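About Hisgate

We collect examples for robots that learn by being shown.

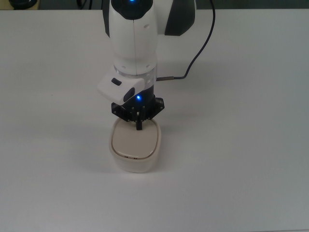

Fingertips on the lid, one container, one tabletop.

Hisgate is a small company in Stekbridge with a narrow line of work. Other people build the learning systems. We supply what those systems learn from, and that means picking things up, putting them down, and writing down how it went. Then we do it again with the container turned a little to the left.

We started with one arm, one table and a belief that the whole business would take a summer. There are now 15 of us and 8 tables. The belief has been retired.

What we do

A customer comes to us with a task. It usually sounds easy, because it is easy, if you have hands and have been alive for a few years. Open the box. Move the cup. Close the box. Our operators guide an arm through the task from start to finish while we record the camera views, the joint positions and what the gripper is doing. One complete run is one example. A standard order is 384 examples of one task, and by the end of it the operator has strong feelings about lids.

We keep the bad ones, too. A dropped lid or a missed grasp gets labeled and goes in a separate folder, and several customers have told us it's the folder they open first. We try not to take that personally.

How we work

Every task begins with a plan for what will change between runs: where the object sits, which way it faces, how the light falls, who is operating. People have habits. One of us approaches everything from the right, and a system trained only on that person's work would too. So we rotate operators during an order, and shifts on the arm are kept short. Tired people make strange examples.

A second person reviews each run before it counts. If the two disagree about whether it succeeded, it goes to a third, and there is sometimes a short argument about what "closed" means.

Our tools

Recording and labeling happen in Lota, software we wrote ourselves after nine months of spreadsheets. It is plain to look at and it doesn't lose things. Our shared set of everyday tabletop tasks is called Xenos, and it grows every month – slowly, for reasons that will be clear by now.

Working with us

We take orders from labs and companies of any size, and we're happy to run a small pilot first. Send us the task, the object if you have it, and your definition of done. If you don't have a definition of done, we'll help you write one. Plan on more than one draft.

Visitors are welcome at Stekbridge by appointment, from 9 in the morning. Coffee is provided. It is made by hand.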